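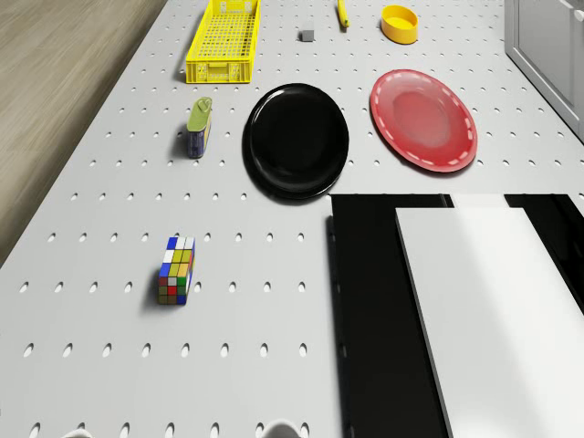

# About Stastari

Stastari helps small organisations plan and budget for robot equipment. Our clients are mostly food packers, repair shops, colleges and research labs, and for most of them it's the first robot they've paid for. We work out what they need, what it will cost over its life, and what order to buy it in. We don't sell robots and we don't take a commission from anyone who does.

We started in the back half of a shared office in Hidau, writing equipment plans for two colleges that had grant money and a deadline. Both had been quoted for an arm. Neither had been quoted for a table, a guard, a power outlet in the right spot or any training. We wrote up the missing items, put prices beside them, and the colleges went back to their finance offices with a number they could defend. Most of our work still looks like that.

## What we do

A standard job has 4 stages.

1. **Site visit.** We measure the room, the doorways and the floor, check power and air, and talk to the people who'll run the equipment. Allow a full morning.
2. **Task list.** We write down every task the equipment is expected to handle, with the size and weight of each item. Clients nearly always add to this list after seeing the first draft, so we leave a week for it.
3. **Layout trial.** We build the work area in simulation and try the tasks in it, using simple household objects in place of the client's own stock until samples arrive.
4. **Budget and purchase plan.** You get one spreadsheet and one written report. The spreadsheet covers purchase, freight, installation, training, spare parts, servicing and disposal.

The layout trial is where a lot of money gets saved. A table that's too small can't be fixed cheaply once the anchors are in the floor. Reach is the other common problem. An arm may get to the far corner of a table on paper and still be no use for lifting anything there. It's much cheaper to shift things around on a screen.

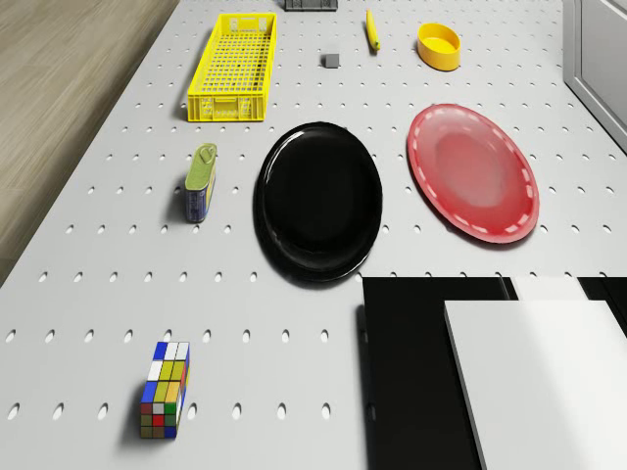
*Layout trial on a perforated tabletop, with plates, a tin, a puzzle cube and a yellow crate set out.*

We keep a shared set of trial objects so that one layout can be compared with another. There are flat things, round things, glossy things and things with edges. Plates tell us more than clients expect. A low rim is awkward to pick up, and if your work includes trays, lids or dishes, we'd want to talk about grippers before we talk about arms.

## How we budget

We plan over 48 months unless a funder asks for something else. Shorter plans make the purchase price look like the whole cost, and it's usually well short of that.

Every plan carries a contingency line of 15 per cent. Some clients ask us to take it out. We'll show the total without it, but the line stays in the report.

Other things we always price:

- Grippers and tool changes, listed separately from the arm
- Guarding, signs and the safety assessment
- Staff hours for training, including cover while people are away from their usual work
- Software licences, with the renewal date and the renewal price
- A parts shelf, stocked before the first day of use

We ask for 3 quotes on any item that makes up a large share of the budget. If only one supplier can meet the need, we say so in the report and explain why. Leasing is priced next to buying whenever a supplier offers both.

## Our programs

**Ambrosio** is our planning service for schools and colleges. It follows the school budget year, and the report is laid out so sections can be pasted straight into a grant application. Bookings open in July.

**Katska** is a review service for organisations that already have a quote in hand. Send us the quote, a floor plan and a short note on the task. We send back a marked-up copy with questions for the supplier and a list of anything left out. It's a fixed fee and there's no site visit.
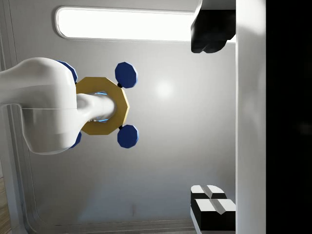
## Working with us

The office is in Hidau and we travel for site visits. Travel is charged at cost. Simulation files belong to the client once the final invoice is paid, and we'll hand them over in whatever format your supplier can open.

We hold a planning call every Thursday for new enquiries. Before the call, it helps to have your rough budget ceiling, the name of the room and any quotes you've already received.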